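Kushwaha Records to issue first Arnau album in November, and would like to play down the word "comeback"

Kushwaha Records will release "Hostano", the debut full-length from electronic producer Arnau, in November on double vinyl and digital. Listeners who have read a label announcement before will be expecting the word "groundbreaking" somewhere in the next few lines. It does not appear. The record is house music, most of it slow, and it was made with two drum machines and a synthesizer that would not stay in tune.

Arnau put out two singles on the Nurka label and then went quiet. There have been several stories about the gap, including one about a lost hard drive that the label itself repeated in print. The label now has its doubts. The drive has been "found" twice, and the sketches said to be on it sound a lot like tracks he was playing out last winter.

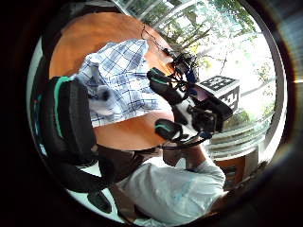

What is on the record

The album runs to six tracks over 40 minutes. It opens with "Low Ceiling", a piece with no kick drum until well past the halfway mark, which the distributor asked us to move and we did not. "Side Door" is the closest thing to a club track and will be sent to DJs first. "Hostano Part Two" has no part one. Arnau says there was one and that it was worse.

Radwa Hajji sings on "Borrowed Coat", recorded in a single evening with the windows shut and the heating on. Her vocal was meant to be chopped up and used as texture, the way vocals on this sort of record usually are. Arnau left it whole in the end, and the track is better for it, although it also means that for once you can hear the words.

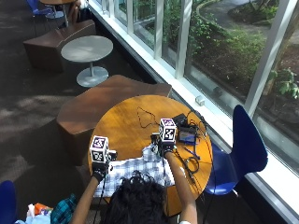
Black gloves, white cubes and a blue-and-white plaid shirt on a round wooden table.

Yannick Brunet mixed the album and was not easy on it. An early version ran much longer and included an ambient closer built from field recordings of a ferry terminal. Brunet's notes on that piece came to one line, and the line was "why." It has been dropped, and there are no plans for a bonus edition that brings it back.

"I've worked on plenty of records that were supposed to change something," Brunet said. "Mostly they changed the release date. I like this one because the low end is right and it stops when it's done."

About the pressing

The label is not calling this a limited edition. We will press what we think we can sell, and if it sells we will press more. There is no colored vinyl, no numbered sleeve and no art print. Buyers who want to treat the first run as an investment are welcome to, but they should look at what the Nurka singles go for now -- less than they cost new, in most shops.

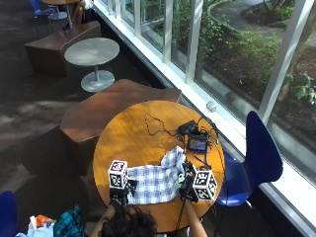 Both hands at the cloth, seen from above.

Apolline Hervieu cut the lacquers. Each disc plays at 45, which gives the bass some room and also means getting up a lot. The digital version comes from the same master and has not been made louder for streaming. Whether anyone can tell the difference on a phone speaker is a fair question, and we do not have an answer to it.

Remixes

There will be a remix EP, as there always is. Kushwaha asked for three and has received two. The third remixer has been "nearly there" since spring and will not be named until a file turns up.

Live dates

Arnau will play a short run of shows after the release, with a set of 20 minutes of new material followed by whatever the room will stand. Dates will be posted once contracts are signed. The label announced a tour too early the last time around and spent a month taking it back.

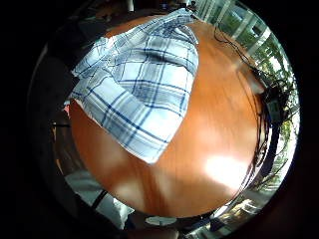
Joelle Hakim has heard the record and is less sure than the label is. The first side, she said, "takes its time in a way I'd only forgive from a friend," though she has played "Side Door" in three sets and expects to keep it in the bag through the winter.

Promo copies are available on request to working press and radio. Please say where the review will run. Requests that mention "exposure" will be read last.

Press contact: Lionel Caron, Kushwaha Records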